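How do I get a rust-colored ring off a marble counter?

Bohdan Antoniuk
Asked July 2020

We moved into a place with a white marble counter with gray veins. Near the stove there is a brownish ring the size of a coffee can. I have tried dish soap, then baking soda paste left on overnight. The paste made it a little lighter but the ring is still there. My brother-in-law says to use vinegar. Is that safe? The counter was sealed at some point but I don't know when or with what.

3 replies

Emiko Fujimoto
No vinegar. No lemon, no bathroom cleaner either. Acid eats the polish and you end up with a dull spot on top of the stain. First find out what kind of stain it is. Coffee, tea and oil are organic and usually respond to a poultice made with 12% hydrogen peroxide and plain baking soda. A can or a cast iron pan leaves actual rust, and peroxide won't do much for that. For rust you want a poultice sold for iron stains on marble, and check the label because a lot of rust removers are acid.

Spread it a quarter inch thick, cover with plastic wrap, tape the edges - leave it 24 hours, then take the plastic off and let it dry all the way before you scrape. Mine took two rounds. Test a corner first.

Everett Park
i just put a cutting board over mine

Tetsuya Takeda
Agree with Emiko on the acid. Once the ring is out, do these:

1. Put a few drops of water on the stone and wait ten minutes. If the spot goes dark, the sealer is worn out.
2. Reseal with a penetrating sealer and wipe off the extra before it dries. I paid $31 for a bottle and still have most of it.
3. Set pots on a trivet, even clean ones. Metal bottoms and water are how the rings start.
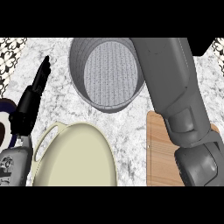 4. Wipe spills the same day, wine and tomato sauce especially. Sealer slows them down but doesn't stop them.

If the ring comes back after a poultice it is probably deep in the stone, and I would call a stone shop at that point.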